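Closus at Droltcombe -- attendance and the live recording

January 8, 2021

tapehiss: Does anyone have a reliable attendance figure for the Closus gig at Droltcombe? The sleeve of the live LP says 3000. The venue's own log gives 2904.

fullach_row_g: 2904 is tickets scanned. Guest list and crew went in by the side door and were never scanned, so 3000 is near enough.

tapehiss: That needs 97 or so on the guest list. Seems high for a Closus tour.

segersfan: Not high. Over 300 at Fullach the same September, half of them from the label.

fullach_row_g: Disagree. Fullach was the smaller room and I doubt it had 300 guests. You are mixing it up with the Segers support date.

segersfan: I was at both. The Segers date had no guest list at all -- they had sold out the balcony.

deskmix: Separate point, but the LP is not all Droltcombe. Side two has a different snare sound and the crowd mics are panned the other way. I think the last two tracks are Fullach.

tapehiss: The sleeve credits one venue only.

deskmix: It also has the running order wrong. Compare it with an audience tape, the encore starts a semitone flat on the LP. I would say the transfer ran slow from track six onwards.

fullach_row_g: Or they tuned down for the encore. They did that on most dates.

deskmix: Possible. I will check the mains hum on my copy. If it sits below 50 Hz on those tracks, it is the transfer.

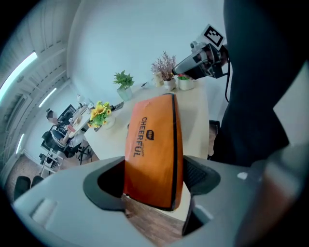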